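Codenby就Gronetance银行“零负担”储蓄计划发表意见：先把账算清楚，再谈庆祝

2021年6月18日，储户服务机构Codenby公布了对Gronetance银行Zaki储蓄计划的核查意见。该计划由Gronetance于今年4月推出，按照伊斯兰金融原则设计，对外宣传语为“零负担、真分享”，客户通过手机应用Votport开户。Codenby认为，现有公开材料不足以支持这一说法，并要求银行补充披露利润分配方法、提前支取条件以及各项服务收费的完整口径。

Gronetance在计划上线时举行了规模不小的发布活动，管理层致辞，员工代表登台，随后又发布了一份篇幅很长的新闻稿，称市场反应“热烈”。新闻稿里有开户流程的介绍，有对品牌理念的阐述，也有多位高管对团队的感谢。储户最想知道的那件事，即存入的钱在什么条件下能分到多少利润，稿中只有一句“预期收益具有竞争力”。与什么相比有竞争力，没有写。

Codenby研究负责人Doaa Benkirane表示：“我们愿意相信银行的设计初衷是好的。可是初衷没法写进对账单。一位储户拿着对账单来问我们，为什么这个月的利润比上个月少，我们翻遍了产品说明，也没能替她算出来。”

核查范围

此次核查以储户自愿提交的材料为基础。Codenby共收到2,362份Zaki账户对账单，其中1,158份列有至少一项服务收费。收费名目包括账户维护、卡片补发、跨行转账和“其他服务”。最后一项在产品说明中找不到对应解释。

需要说明的是，提交材料的储户多半本来就对账户有疑问，这批对账单不能代表全部客户，Codenby也不打算拿它推算全行的收费情况。但是，既然宣传语用了“零”这个字，银行就应当讲明它指的是哪一类费用、对哪一类客户成立、持续到什么时候。目前能够查到的说明，是Votport应用内一段需要点开三层菜单才能看到的小字，内容为“部分服务除外”。

Codenby曾就此致函Gronetance。银行客户关系部门的书面答复称，“零负担”是对品牌体验的整体描述，不应理解为对具体费率的承诺。我们很难接受这种解释。走进网点的人看到海报上的大字，很少会想到那是一种体验描述。如果这句话与费用无关，海报上就不必把它印在费率表的正上方。

利润怎么分

Zaki账户采用利润分享安排，银行将客户资金投入合规资产池，再按约定比例分配所得。这一类安排本身并无新奇之处，同业也有成熟做法。一般来说，客户应当能够查到几项基本内容：资金进入哪个资产池，银行与客户的分成比例，银行是否提取储备以平滑收益，以及储备如何释放。

Gronetance公布了分成比例，这一点值得肯定。其余内容则相当含糊。产品说明提到银行“可视情况”提取收益平滑储备，没有写明上限，也没有写明由谁决定。说明又提到资产池“主要由优质合规资产构成”，没有给出类别。至于分成比例本身，条款允许银行在提前10天通知后调整，而通知方式是在Votport应用内发布公告。不常打开应用的客户，很可能在比例变化之后才知道有过公告。

Benkirane说：“有人告诉我，普通储户不关心这些细节。我听到这句话的次数太多了，每次都是由银行说的。储户不来问，往往是因为问过一次，没有得到能听懂的答复。”

关于合规审查，Gronetance在新闻稿中称Zaki计划“已获全面认可”。Codenby要求查阅相关意见书，银行提供了一页摘要，其中确认产品结构符合伊斯兰金融原则。摘要没有涉及收费，也没有涉及收益平滑储备的管理。Codenby对审查结论本身不持异议，我们既无资格也无意评判宗教法律问题。我们质疑的是银行把一份范围有限的意见，放在一张讲费用的海报上使用。客户看到“全面认可”，会以为连收费也一并审查过了。

提前支取

储户来信中问得最多的是提前支取。Zaki账户设有定期与活期两种形式，定期部分在到期前取出，当期利润将被重新计算。怎样重新计算，网点工作人员给出的说法并不一致。有储户被告知当期利润全部放弃，有储户被告知按持有天数折算，还有一位储户先后去了两家网点，听到两种说法，最后到账的数额与哪一种都对不上。

银行答复称，具体算法以系统结果为准。Codenby认为这样的答复不能算答复。系统总是按照某一条规则在运行，这条规则应当能够写成一段文字，附一个算例，放在开户页面上。假如银行内部有这样一段文字，公开它用不了一个下午。假如没有，问题就比我们原先估计的严重。

关于Votport应用

Votport是开立Zaki账户的主要渠道。Gronetance称其“重新定义了储蓄体验”。从储户反馈来看，应用的开户环节确实快，界面也算清楚，查询余额没有什么可挑剔的地方。下载对账单则要另行申请，历史条款在更新后无法查阅旧版。换句话说，一位客户如果想知道自己开户那天同意的到底是哪一版条款，在应用里是找不到的。

Codenby建议银行保留全部历史版本并标明生效日期。这是一项很普通的要求，技术上也谈不上难度。银行目前的回应是“已列入产品优化考虑”，没有给出时间。我们过去在别的产品上也收到过措辞相近的回应，因此这一次会定期追问。

Codenby的要求

Codenby请Gronetance在下一次对账单寄发之前完成以下事项：

一、公布Zaki账户全部收费项目，取消“其他服务”这一名目，或逐项说明其内容。

二、公布收益平滑储备的提取上限、决定程序与释放条件。

三、以文字和算例公布提前支取的利润计算方法，并对已受影响的账户逐一复核。

四、分成比例调整时，以短信或书面方式通知客户，应用内公告不得作为唯一方式。

五、在上述事项完成之前，停止在费率表附近使用“零负担”字样。

其中第三项最为急迫。Codenby已将征得储户同意的个案整理后转交银行，收到的是一封自动回复，内容为感谢来信。

Benkirane说：“银行办活动、发奖、拍合影，我们没有意见，员工辛苦了一年，热闹一下是应该的。只是活动上讲的话，后来都印到了海报上，储户是照着海报存钱的。那就请按海报上的话来对账。”

给储户的提示

持有Zaki账户的储户，可在Votport应用的“服务”栏目中申请对账单，建议同时保存当前版本的条款页面。对收费有疑问的，应先以书面形式向网点提出，并索取受理编号；口头答复请记下日期与网点名称。定期部分未到期的储户，在决定提前支取之前，最好要求银行先出具预计到账金额。银行有无义务出具，条款没有写，但已有储户要到过，可见并非办不到。

Codenby不就是否应当开立或关闭Zaki账户提供建议。产品是否合适，取决于各人的资金安排，也取决于银行肯不肯把该说的说完。现阶段我们对第二点没有多少把握。

关于Codenby

Codenby是一家面向个人储户的服务机构，工作内容包括对账单核对、条款解读和投诉文书协助。机构不接受银行赞助，不代销任何金融产品。本次核查的费用由机构自有资金承担。储户提交的材料仅用于核查，未经同意不会转交第三方。

媒体如需核查方法说明或收费名目汇总表，可向Codenby新闻联络处索取。Gronetance如对本稿所述事实有更正，Codenby将在收到书面材料后全文刊登，与本稿置于同一页面。
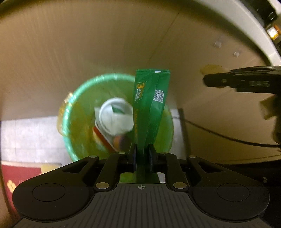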